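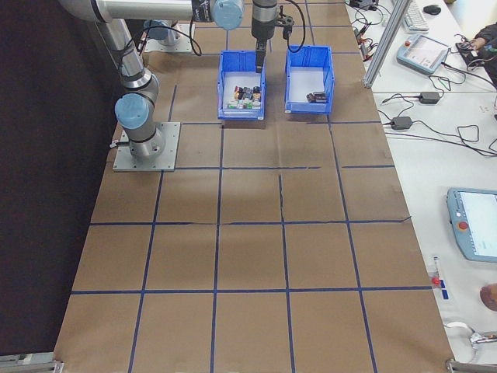 Open-Front Bins and the Case for Less Sorting

Most advice on storing small electronic parts assumes a drawer cabinet with one value per drawer. I kept one for six years and no longer recommend it for bench work. A cabinet suits stock. Parts in use need a bin with an open top, a sloped front lip and a slot for a label.

The lip matters more than the volume. It lets parts be drawn forward and picked up without tipping the bin, and the label stays readable while a hand is inside. Floor color is the next thing to check. Black components on a black floor are slow to find – on a white one they stand out under ordinary room light.

I would also mix more than the catalogs suggest. The Furkton guide wants a separate compartment for every type. For a batch of 800 pieces that is sound. For the leftovers of a single build it produces a wall of nearly empty drawers and a labeling job that goes out of date by June.

Two bins are enough for most jobs: one for parts still to be placed, one for parts set aside. Leave a gap between them so that a dropped part lands on the table and can be seen.

October 30, 2016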